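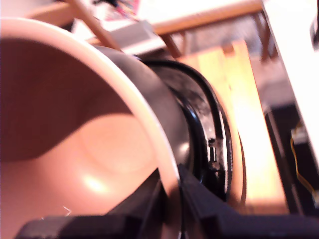
Can a matte-glazed bowl be used for food every day, or is it only for show?
It can be used for food every day. The glaze on our bowls is fired to the same temperature inside and out, and it will take soup, salad, bread dough and the washing-up that follows. A metal whisk may leave a faint grey mark on a matte surface, and a little bicarbonate of soda on a damp cloth will generally lift it.

PLEVETTI BRINGS BACK THE BIG PINK BOWL

Vurkby, July 2013

It is with a great deal of pleasure, and after more letters and telephone calls than we can easily answer one by one, that Plevetti announces the return of its large pink mixing and serving bowl, which will be back on the shelves of the Vurkby shop and with our stockists from the end of this month.

Customers of long standing will remember the bowl from the old Lutel range, where it sat alongside the jugs and the oval dishes and was, by a good margin, the piece most often given as a wedding present. We stopped making it when the clay we relied on ran out, and although we tried other clays in the meantime, the pink came out either too brown or too much like sugared almonds, and we didn't feel we could put our name to it.

The new bowls are ceramic, a soft peachy pink, with a smooth matte inside and a rounded rim that is comfortable to hold when you are carrying something heavy to the table. The first firing of 1000 bowls was finished in June, and every one has been looked over by hand before packing.

"I grew up with a big bowl in the middle of the table and everybody reaching into it, and I wanted this one to feel like that," said Wondimu Mamo, head of design at Plevetti. "We went back and forth over the colour for months. My own family got very tired of being asked which pink they liked."

The bowl is sold singly or as a set of 2, and comes with a small card on care written by our friends at Jabłońska, who supply the glaze. Anyone who still has a Lutel bowl with a chip in it is warmly invited to bring it along to the shop, where we will give 14 per cent off a new one and let you keep the old one for the fruit or the cat.

The Vurkby shop is open every day except Sunday, there is parking behind the building, and the kettle is usually on.

Press contact: Plevetti Press Office, Vurkby | © 2013 Plevetti. All rights reserved. | Back to top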